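Cables, Cords and Headphones: Your Questions
Setside Home Storage Help Pages
Last updated 29 Oct 2024

We get a lot of mail about tangled cords, much of it from people who have already bought a gadget that was supposed to fix the problem. We're not convinced by most of those gadgets. The answers below stick to what we've tried on our own desks.

Why do cords knot up when I haven't touched them?

You probably have touched them. A bag gets carried, a drawer gets opened, and a loose cord has room to move. Long, thin ones are the worst. We've seen claims that certain coatings stop this from happening, and the coated cords in our drawer were knotted with everything else.

I have on-ear headphones and a separate pair of wired earphones. Can they share a drawer?

They can, but we'd keep them apart. A headband and two ear cups give a thin cord plenty to catch on, and novelty shapes add more. Cat ears are a good case: two extra points for a loop to slip over. 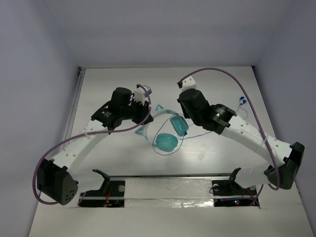

How long should a cord be before it's worth shortening?

Go by the slack you have left while you're using it. If the spare part reaches the floor or gets under your chair wheels, fold it up and fasten it. A cord that only droops a little can be left alone.

What's the right way to get a thin cord off a pair of headphones?

Lay everything on a clear, flat table with decent light. Find the plug end first and work backward from there. Lift loops off the ear cups before you go near any knots, and open up the knots from the middle with your fingertips. Don't pull both ends to "see where it goes." That tightens everything, and the thin wire inside doesn't like it.

Does baby powder help?

People swear by it for shoelaces and necklaces. We tried it on two earphone cords and got powder in the ear tips. Skip it.

Can I use a pin or a crochet hook?

A blunt hook, maybe, and only on a thick cord. A pin can go straight through the covering.

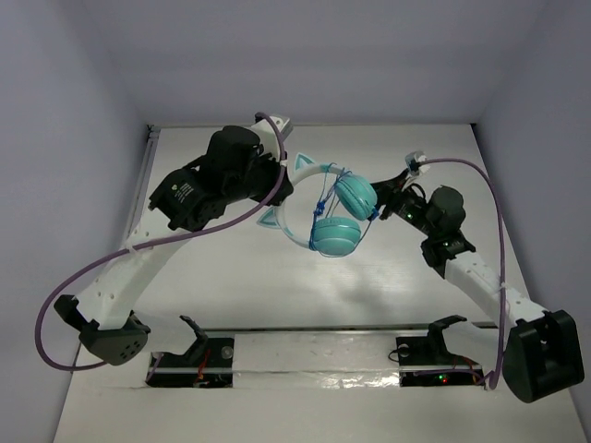

Cat-ear headphones in teal and white, with a thin blue cord looped around them.

Is the Mazurek cord winder worth buying?

For one person with one cord, we doubt it. It's a tidy little spool and it does hold the cord. It also asks you to wind it up every single time, and the winder we had on the desk was sitting empty by December. A strip of hook-and-loop tape does the same job.

What about the Gitau drawer tray?

We like it a bit more. It has 4 compartments, and the small ones suit earphones. Full-size headphones won't fit in any of them, whatever the box seems to suggest. Measure your drawer first, as the tray can't be trimmed.

Should I wrap the cord around the headband when I'm done?

Plenty of people do. We don't recommend it. A tight wrap bends the cord sharply near the plug, and a sloppy one slides off and catches on the cups. Make a loose coil as wide as your palm, fasten it, and set it beside the headphones.

Do I need one of those 400-piece cable tie packs?

What would you do with the other 390-odd? Buy a small pack of the reusable kind. Single-use ties have to be cut off, and sooner or later somebody cuts the cord too.

Do you sell the Inus hanging hook?

Yes, item 1024 in the desk section. It clamps to a shelf or desk edge and holds one pair of headphones. We wouldn't hang cords on it as well, although the label says you can.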